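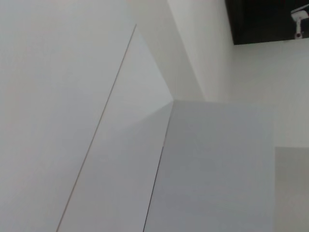 From: Maeve Mulligan
To: cell-users list
Subject: Re: Visit to the Bultdale open day, who went?
Date: October 2022

Hello Finbarr and all,

Thank you for asking, and sorry that my answer is long. I was at the Bultdale open day on Thursday, from the opening until they turned off the lights in the hall. I took notes, but please correct me if another person on this list was there and remembers it differently.

Finbarr Noonan wrote:

> I could not go to Bultdale because of the Skallham installation.
> Did anybody from the list go? I am interested in three things.
> First, do they really run the arms with the public in the hall, or
> do they only play a video. Second, what do they do for the
> calibration of the wrist camera, because ours drifts and I am tired
> of it. Third, is it worth to send the two trainees in February when
> they repeat it.
> Also if somebody has pictures I would be glad to see the mounting.
>
> Finbarr

To your first question: yes, the arms run. There was one video in the entrance, with sound too loud, but in the hall everything was live. They let in groups of 8 people, and each group had a person from Bultdale with it. We waited in the corridor for a long time before our turn. I would advise the trainees to register for the first group in the morning. The coffee is also better at that hour.

Our guide was a young engineer who spoke fast and very well. She began with the safety rules, and then she explained how the work is divided. Bultdale makes the cells and the control software, and Clanbridge does the training of the operators. I had always believed that it was the same company. It is not, and if you want a quotation for both, you must write to two addresses.

The demonstration had two parts. In the first part the arm was moved by a person from Clanbridge who was sitting at a desk. In the second part the software was moving it, and the person only watched and kept one hand near the stop button. I preferred the first part. With the person you see very clearly when he hesitates, and he was kind enough to tell us why he was hesitating. He said that the depth is the difficult thing, and that new operators always come in too low.

Now the mounting, for Finbarr.

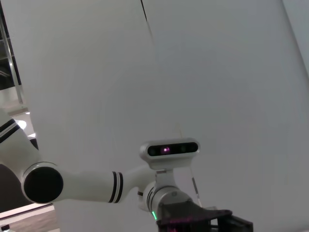
The arm in the Bultdale hall, with the depth sensor on its bracket over the wrist and the black gripper below.

The sensor is on a bracket attached to the wrist joint. I asked if it is a standard bracket. The guide said that they draw it themselves and that they are already at version 4. The earlier ones were too thin and the sensor was shaking when the arm stopped quickly. You can also see the cable that goes down from the sensor area. I asked about this too, because at our place the cable is the first thing that breaks. Her answer was that they change it every 300 hours of operation and do not wait for a fault. I thought this was expensive, but a man from Phelan who was standing next to me said that they do the same thing and that it is cheaper than one lost afternoon. Perhaps he is right. I have not made the calculation for us.

To your second question, the calibration. This was for me the most useful point of the day, and it was not in the program. Somebody in our group asked it before I could. They use a printed board with a pattern, as we do, but they take 55 positions of the arm. We take much fewer, I am ashamed to write how many. The guide said that the number is less important than the angles. If all the positions look at the board from the front, the result seems good on the screen and is bad in the work. They want to have positions where the wrist is turned strongly to the side and where it looks up from below. The whole procedure runs by itself and takes nearly an hour, and they start it before lunch.

She said also that they repeat it each time someone removes the gripper, even if the sensor was not touched. I believe that here is our problem, Finbarr. We take off the gripper for cleaning and we put it back, and we never calibrate after. I will try it here first and write the result to the list.

What I did not like: the hall has a strong echo, and when two groups were inside at the same moment I lost half of the sentences. There was no printed material with the technical values, only a folder with nice photographs. When I asked for the load at the wrist with the sensor mounted, the guide had to go and ask a colleague, and he promised an e-mail. Until today it did not arrive. I will wait until the end of next week and then I will write to him again.

One more small thing for those who plan a hall of their own. They lead the visitors in on one side and out on the other side, so the groups do not cross. It sounds simple, but at our own open day we had everybody standing in the one door.

To your third question. For the trainees I would say yes, with two conditions. They should read the operator guide from Clanbridge before, otherwise they will only look at the arm moving and enjoy it. And they should ask for a turn at the desk. It was not announced, but at the end of our visit the man asked if someone wanted to try, and I was the only one who lifted the hand. I moved the arm to the side and back, and then I came in too low, as he had told us. He stopped it in time and was very polite.

The registration for February is not open yet. The guide told me that it will be by e-mail and that the people who came this time will get the message first, so I can forward it.

If somebody has an old version of the Bultdale bracket drawing, or something similar for a white arm of this type, I would be thankful for a copy. Our own bracket is bent since the summer.

Best regards,
Maeve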